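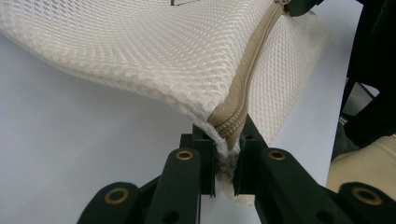

Call for participants: open day and hands-on sessions at the Solten workshop

Furkier is looking for 16 people to take part in the April open day at our workshop in Solten. Participants spend the day at a work table using a hand-held gripper on everyday fabric goods, and visitors walk through and watch. The work is paid. You do not need any background in robotics, programming or engineering.

We have run the open day before with our own staff doing the handling. This time we want people from outside the company, partly so that visitors can talk with someone who learned the tool that same morning, and partly for the sake of the recordings. Our staff have all picked up the same habits.

What the work is

Each participant gets a table, a gripper and a bin of items. The items are soft goods: mesh laundry and wash bags, zippered pouches, padded covers, pillowcases, socks, cloth napkins. You pick an item up with the gripper, do what the task card says, put it down and go on to the next card. Most cards are short. A typical one reads "Take hold of the bag at the end of the zipper and lift it clear of the table." Others ask you to open a zipper, turn a pouch over, lay two pieces of cloth edge to edge, or put a small bag inside a larger one.

The gripper has two fingers that close toward each other. You squeeze to close them and let go to open them. Whatever you would normally do with ten fingers you have to do with two blunt tips, and fabric makes that harder than it sounds. A zipper end is a small target. Mesh slides and folds over itself, and you will often come away with one layer when you wanted two. Misses are part of the work. When you miss, try again, and don't use your free hand to help unless the card says so.

Your handling is recorded by a camera on the gripper and is used to train the sorting and folding arms we build under the Cateo name. Two of those arms will be running during the open day, behind a rail at the far end of the hall. Participants do not operate them.

The items are not new. We buy them used or take them from returns, and some have frayed corners, pulled threads or stiff zippers. We keep them in the bins on purpose. If something comes apart while you are working, put it in the gray tub under the table and carry on.

The day

8:15 a.m. – Doors open for participants. Sign in at the side entrance on the loading yard, not at the front.
8:30 a.m. – Safety talk and paperwork.
9:00 a.m. – Practice with the gripper. A trainer works with each group of four.
10:30 a.m. – Visitors arrive. First session.
12:00 noon – Lunch, provided. Tell us on the form if there are foods you can't eat.
1:00 p.m. – Second session.
2:30 p.m. – Break.
2:45 p.m. – Third session.
4:00 p.m. – Hall closes to visitors. Short talk with each group about how it went.
4:30 p.m. – Finish.

You get 15 minutes away from the table halfway through each session, and you can stop at any other time if your hand is tired. Most people feel it in the thumb and forearm by the afternoon. Let the trainer know and you can swap to sorting bins for a while at the same pay.

Talking to visitors

We expect 350 visitors over the day, including two school groups, people from laundries and clothing warehouses, and neighbors from the Bañuelos side of the canal. They will stop at your table and ask things. You can answer as much or as little as you like. If somebody wants to know how the software works, what the arms cost or whether they will replace jobs at a certain place, pass them to one of the staff in blue vests. That is what they are there for.

Visitors may ask to try the gripper. There is a separate table for this by the entrance, so please send them there and don't hand over yours.

Who we are looking for

You must be 18 or older and able to stand or sit at a table for up to an hour and a half at a time, with the break in the middle. Tables adjust in height and stools are available. You need to be comfortable working while strangers watch. You need enough English to follow the task cards, which are one or two sentences each.

We want a mix of left-handed and right-handed people, and a mix of hand sizes. People who handle fabric for a living are welcome – sewing, laundry, upholstery, hotel housekeeping – and so are people who never do. If you took part in a Furkier recording session in the past year, please sit this one out.

If you have a wrist or hand injury that is still healing, we ask you to wait for a later session. Long-standing conditions are not a reason to stay away. Put a line about it on the form and we will call you to talk over which tasks would suit.

Pay and travel

Pay is $350 for the full day, including practice time, breaks and lunch. It is paid by bank transfer within 15 days. There is no half-day option for this event. If we send you home early for any reason on our side, you still get the full amount.

Parking in the yard is free but limited, and spaces go to people who ask for one on the form. The bus from Bañuelos stops at the end of our street. We do not cover travel costs separately.

What to wear and bring

Wear closed shoes and a plain top with sleeves that stay above the wrist or fit close to it. Loose cuffs get in front of the camera. Please leave rings, bracelets and watches at home or in the lockers. Tie back long hair. Bring photo ID for the paperwork and a water bottle with a lid. Open cups are not allowed at the tables.

Recording and privacy

The gripper camera points at the fingertips and the item being held. It may catch your hands, your sleeves and parts of the table. It does not record sound. Before the practice session you will be asked to sign a consent form, which we will send you in advance so you can read it at home. It covers the gripper recordings only. If you don't want to appear in general photographs of the open day, ask for a yellow lanyard when you sign in and the photographer will keep you out of the pictures.

You can ask us to delete your gripper recordings up to the end of the month after the event. You keep your pay if you do.

For those who want an idea of scale, the last open day produced 2,873 usable recordings. There is no target for individual participants and we do not rank people by speed. A slow, clean pick is more use to us than a fast one that drags half the bin with it.

How to apply

Fill in the participant form on the Furkier site, under Open Day, Solten. It asks for your name, contact details, which hand you write with, your glove size if you know it, and two or three sentences about the work you do or used to do. No resume is needed. Please do not send one.

We will reply to everyone who applies, and those chosen will get the consent form and a map with the side entrance marked. We also keep a short reserve list. If you are on it, we may call you the evening before, and it is fine to say no.

If you only want to visit, there is no need to apply. The hall is open to the public from 10:30 a.m. to 4:00 p.m. and entry is free. School groups and parties of more than ten should book through the same page. The hall is on one level, and the restrooms are to the left of the front entrance. Dogs, other than service dogs, can't come in because of the moving equipment.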